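From: Nikola Jabłońska
To: sim-practice list
Subject: Re: [sim-practice] Draft 2, section on episode records

Masaru Shimada wrote:

> I have read draft 2 twice and I still don't see why we need a rule that
> every simulated episode must be stored with both the room view and the
> wrist view. Our group at Zaltden has 961 episodes with the room view
> only and we have been reviewing them happily for months. Storage costs
> money. Can we make this a "should" and go home?
>
> Also, who wrote the paragraph about naming objects? It runs longer than
> the safety section.

Masaru,

I wrote the paragraph about naming objects, thank you for noticing. It used to be longer. Hanneke took out the part about mugs.

On the "should": I've sat through enough of these drafts to know what happens to one. It gets read as "may," then as "used to," and by May some poor soul at Trevberg is trying to work out from a room view whether a finger was touching anything. Damian spent most of a working day on 30 Makowska episodes that way and came back with a list of shrugs. I'd like the word to stay "must," with a way out for old records, so your 961 can live in peace as long as they're labeled room view only.

The other objection I keep hearing is that the two views say the same thing. Same table, same session:

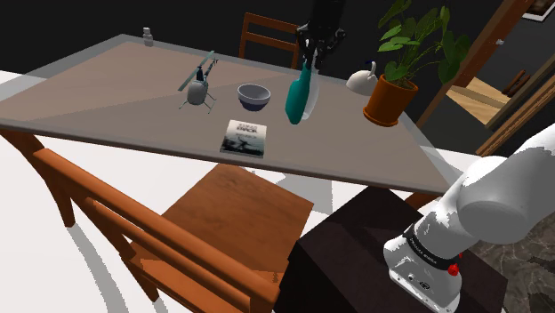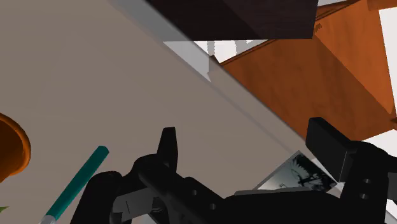

My naming paragraph exists for reviewers who get one of these views and have to write down what the gripper was dealing with. The current wording asks for the object's name from the asset list, never a name made up on the spot, plus the view it was judged from. Take the plant. In the room view you'd write "potted plant" without putting down your coffee, but from the wrist all you get is an orange rim and a sliver of green at the left edge, and I can promise you somebody will log it as a bowl. There's a perfectly good bowl in the room view already, so now the record has a spare.

Two changes I'd accept for draft 3:

- Wrist view may be stored at a lower frame rate, provided the rate is written in the header.
- A reviewer who can't name an object writes "unclear" and moves on. No essays. Grustton's last batch had 155 comment fields filled in, and I read them all, including the one that was a recipe.

Montserrat has the edit token this week, so send wording to her, preferably wording and not feelings. I haven't touched the safety section. If it looks short next to mine, you're welcome to make it longer.

Nikola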